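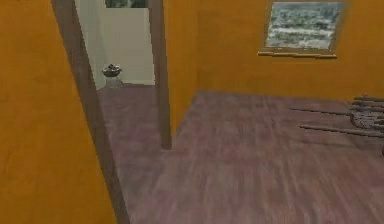
I've been getting a lot of mail about floor plans this spring, nearly all of it from people looking at the Camska building in Sirnby, so I'm giving the whole item over to them this time. For anyone who missed the last newsletter, Camska is the new condo building Privum is putting up on the old bus lot, 18 homes in all, and you can put money down on one well before there's a staircase to climb. So you're buying off a drawing and a color scheme. I love a color scheme! Give me one big smooth wall in ochre-orange, with a dark brown door frame beside it and a smaller room showing through the opening, and I'm already mentally hanging my coats. But that smaller room is where I want you to slow down. How wide is it? Does it have a window? Which way does the door swing? None of that comes with the paint color, and all of it should be on the plan.

Print | E-mail

I bought my own place off a plan, years ago and in another town, and I made just about every mistake in this item. The big one was the second bedroom. It was drawn with a bed in it, a nightstand and a little rug, and I took the bed at its word. When I moved in and tried to put a real bed in there, the closet door wouldn't open. I had measured nothing. The bed on the drawing was narrower than any bed I've ever seen for sale, and I'd have caught it in a minute with a ruler if I had only thought to hold one up to the page.

So my first piece of advice is to ignore the furniture. Ask the sales office for a plan with dimensions on it (they have one, even if the brochure doesn't) and then draw your own furniture at the same scale. Graph paper is fine. I cut mine out of cereal boxes and push the pieces around the kitchen table like a kid, and I've had some very nice evenings doing it. Measure the things you're really going to keep, like the couch you already own and the table you're not giving up. Then measure yourself walking past them, with your elbows out, carrying laundry.

The two-bedroom layout at Camska is called the Urban, and it's the one most of you wrote in about. It's a good plan in plenty of ways. The kitchen gets a real wall of its own, the bathroom isn't the first thing you see from the front door, and there's a proper place to drop your keys. I have one grumble, and it's the hall. On paper the hall looks generous, and then you notice how many doors open off it. Each door needs its swing, and every swing eats a quarter circle of floor you can't put a thing on. Take a pencil and shade in all those quarter circles. What's left white is your actual hall. In the Urban it leaves enough for a slim shelf and a row of hooks, and I wouldn't plan on a bench.

A reader asked whether you can have a door rehung to open the other way. Usually yes, if you ask early. It costs very little while the thing is still a line on a drawing, and quite a lot once the light switch has been put on the wrong side of it. Get it in writing, get the switch moved in the same sentence, and check it again when you walk through. The same goes for swapping a swinging door for a sliding one, with the warning that a pocket door needs an empty wall to slide into, so no outlets there and no pipes either. Don't hang a heavy mirror on that stretch of wall. Ask me how I know.

Now, square footage. Everybody wants to compare homes by the square foot and I understand why, but please find out what's being measured before you do any arithmetic. Some sellers measure to the inside face of the walls. Others go to the middle of the walls, or the outside, and some will toss in the balcony and call it living space. The same apartment can come out at two quite different sizes and neither seller has told a lie. The sentence that explains it is normally in small type near the bottom of the plan. If it isn't there, send an e-mail and ask, because then you have the answer in an e-mail. My rule is to skip the total and add up the rooms myself, wall to wall, leaving out the hall. It gives you a smaller number and a grumpier mood, but it's a number you can use.

Ceilings next. A plan is flat, so it tells you nothing about height unless somebody wrote it on there. Ask for the ceiling height in every room. People forget the bathroom and the hall, where the ducts like to run, and where you can lose 6 inches to a dropped ceiling without ever having agreed to it. If you're tall, or you love somebody tall, that matters. It matters for wardrobes as well! Mine had to go back to the store because I'd checked the bedroom it was going to live in and never checked the hall it had to be tipped up in.

Then there's light. Find the north arrow. If there isn't one, look up the street on a map and turn the plan around until it matches, and write the compass points on it yourself. Half the homes in a building like this one get morning sun and the other half get it late in the day, and the brochure will call both of them bright. I'm a morning person, so I'd take the east side and be happy. If you work at home with a screen, think hard about a west-facing desk around 4 p.m. in the summer. And go stand on the sidewalk at the hour you care about. You won't be able to get inside, but you'll see what the buildings across the street do to the sun, and you'll hear the buses (yes, they moved the lot, but the route still goes by).

What I'd look for next is everything that isn't there. Where does the vacuum cleaner live? Where do you put a wet umbrella, or the suitcases, or the recycling? A plan can look wonderfully open and roomy for the simple reason that it has no closets. On the Urban there's one closet in the hall and one in each bedroom, and the washer and dryer take up most of the hall one. That's a workable amount of storage for two tidy people. I am one untidy person and I'd be asking about a locker in the basement before I asked about anything else. Find out if lockers come with the home or are sold separately, and whether yours is a number on a contract or a promise to sort it out later.

While you have the pencil out, mark the outlets. If the plan doesn't show them there's an electrical drawing that does, and you're allowed to ask for it. Mine had a single outlet in the living room on the one wall where nothing could go, and I lived with an extension cord under the rug for longer than I'd like to admit. I'd add outlets before I'd upgrade a countertop. I know countertops are more fun. You can change a countertop in ten years' time without cutting open a wall, though.

A quick word on shared walls, because two of you asked. Get the plan for the whole floor, and for the floors above and below if they'll give it to you. You want to know what's on the other side of the wall behind your pillow. A neighbor's closet is lovely. A neighbor's kitchen you can get used to. The elevator shaft, no. The trash room is also a no from me, though I do know people who swear they don't notice it. Stacked layouts, where bedrooms sit over bedrooms, are generally the quieter ones, and you can check that by laying one sheet on top of another and holding them up to a window.

And money, since I can't do a whole item without it. Read what your contract says about changes. Nearly every off-plan contract has a line that lets the builder alter the layout a bit, and what you want to know is how big a bit. Some contracts give a percentage and some say something woolly like "minor variations." Ask what happens if your second bedroom comes out narrower than drawn. Can you walk away? Do you get the deposit back? I'd pay a lawyer for an hour on that one paragraph before I signed, and make it a lawyer who does this kind of purchase all the time and who wasn't suggested by the sales office.

Several of you wanted to know if I'd buy at Camska myself. I'm not moving, my knees and my tomatoes are both settled where they are, but I did spend a happy evening with the Urban and my cereal-box furniture, and my couch fit. The big bookcase didn't. I tried it on every wall and then I tried it in the bedroom, and in the end it would have had to go. That would be a dealbreaker for me and it might be nothing at all to you, so do your own cutting out.

If you have a plan you're puzzling over, send it in and I'll write about a few of them in the May newsletter. Black out the unit number and the price if you'd like to keep those to yourself. It helps me a lot if the dimensions are readable, so please scan it flat – a lot of the ones I get are folded across exactly the room you're asking about. I answer mail on Monday mornings, with coffee, and I'm slow but I do get through it.

Home | Newsletter | Buying | Renting | Ask a Question | Back Issues

Print this item | E-mail to a friend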